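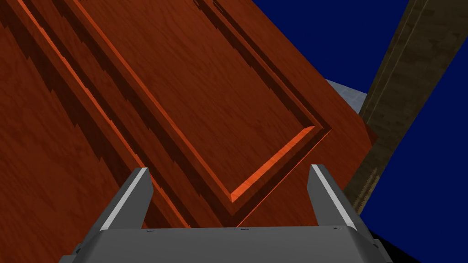

Reddish-brown wood grain with a recessed panel and stepped moulding.

Questions I get about stripping and refinishing old doors

Last updated 12 January 2019

I've been doing up doors in my shed at Belkadi for years now, and the same emails keep landing, so I've put my answers in one spot. I'm a keen amateur with a heat gun, so if you've got a heritage-listed place please ring your council before you ring me!

Is my door worth stripping?

Give it a knock and a lift. If it weighs a tonne and the paint is chipping off to show proper timber, I'd have a go. If it's hollow, I'd save my weekends and just repaint it. My own front door was under so many coats of cream enamel that I'd lost all the edges on the panels, and I still reckon it was the best job I've done on this house.

What about lead paint?

Test first, every time. Anything painted before the seventies I treat as lead until a test kit tells me otherwise. If it comes up positive, no dry sanding and no heat gun, and keep the kids and the dog well away. I paid someone to do my two worst ones and didn't regret a cent of it.

Heat gun or chemical stripper?

Both, usually (on paint I know is lead-free). I use heat on the flat bits and a paste stripper in the mouldings, where a scraper just chews the corners. Lay the paste on thick, cover it with cling wrap, go and have a cuppa, and come back when it's gone wrinkly. An old toothbrush and a sharpened bit of dowel will get you into the grooves. It's slow and a bit revolting, but put the radio on and you'll be right.

How long does one door take?

My last one was 18 hours, not counting drying time, and that's with me knowing what I'm doing. Your first will take longer. Mine sat across two sawhorses from September until nearly Christmas and I ate a lot of dinners looking at it through the kitchen window.

What grit do you sand with?

I start at 120, go to 180 and stop there if I'm oiling. Always with the grain, and by hand on the mouldings. I've seen people finish at 2000 and polish the thing like a guitar, which looks lovely, but the stain won't take nearly as well.

Mine's pine. Can I get it to look like mahogany?

Sort of! Pine goes blotchy, so use a pre-stain conditioner and then build the colour up in thin coats. I needed 4 on my laundry door before I liked it. Do a test patch on the top edge where it won't be seen. My friend Tímea Hegedűs swears by a gel stain for pine and her hallway is gorgeous, so I might be converted yet.

Oil or varnish for a front door?

If it cops the afternoon sun, I'd go with an exterior oil and top it up every year. Varnish looks flash for a while, then it flakes, and you're back to scraping. Inside the house, please yourself.

Do I have to take it off the hinges?

I would. You can do it upright but the stripper runs down your arms. Get a mate to hold the other end, and mark which hinge came from where with a bit of masking tape. Bathroom doors are best done when you haven't got guests.

What did yours cost?

The front door came to $745 all up, and more than half of that was the brass lockset I fell in love with. Stripper, sandpaper and oil were the cheap part.

Will you do mine for me?

Sorry, no! My back's had enough and there are still three doors in the shed with my own name on them.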